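Workshop notebook, hand grippers
Saturday, December. On the bench from 2 pm. Me (Bohdana), Lev on the printer, Marta by phone in the evening.

Carried over from last time: the jaws on the hand gripper did not close parallel. With a thick object you don't notice. With anything flat the tips met first and the object rolled out sideways. Lev reprinted both finger mounts with the pivot hole moved outward a little, at 60 percent infill. First pair came off the bed warped, second pair fine. Cleaned the holes by hand, no reaming needed.

Reassembly notes, so I don't have to work it out again:
Fingers go on before the outer arms. If you do the outer arms first the driver won't reach.
Snug, then back off a quarter turn, then threadlocker. Fully tight and the linkage drags on the return.
Pads last. I cut them from the blue sheet Halyna left and glued them with the Brosteo contact cement. Waited 16 minutes before pressing, can says 10 to 20.

Spring is still the old one. Olesia thinks it is too stiff for long sessions and I agree, my thumb was sore by five. The softer ones are on order from Shaikh, no ship date yet.

Moved to the floor after that, mat down, utensil holder out, flat sticks for test pieces. I like the sticks for this. They are thin, they slide against each other, and any twist in the jaws shows up right away at the long end. White ones have the crosshatch pattern, which is easy to see against the pads. 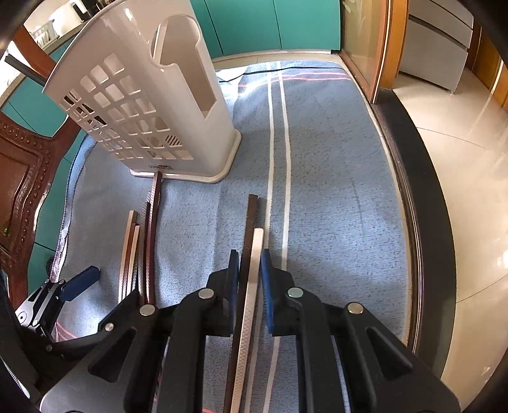
New mounts and blue pads, white strip in the jaws, more sticks by the holder.

Tried short grips first, then lift and tilt, then dropping into the holder. Lifts are good. No roll at all with the white strips. The dark sticks slip a little if I take them near the end, less if I take them lower down. Could be the surface, could be that I squeeze less when I'm reaching. Need somebody else's hand on it before I blame the pads.

Picking one stick out of a leaning bunch is still bad. The finger is too wide to get between two of them and I end up pushing the neighbor over. Lev wants to taper the last part of the finger. I would try a thinner pad before changing the print again — the pad is the widest thing at the tip and it costs nothing to swap.

Logging: the Dratar board dropped out once, came back after a power cycle. Log file 616 has a gap in it, don't use it for the slip numbers. I wiggled the connector afterward and couldn't make it happen again. Put a bit of tape over it for strain relief. Marta says the same thing happened on the Hikdale build and there it was the crimp, so that gets redone.

To do:
Redo crimp on the Dratar connector (me)
Thin pads, one pair, same glue (me)
Taper drawing, don't print yet (Lev)
Ask Halyna what the blue sheet is and if there is more of it
Olesia to run the stick test without me in the room, same order of grips

Left the printer running on the spare mounts when I locked up. Black filament is down to the last few turns on the spool, so check they finished.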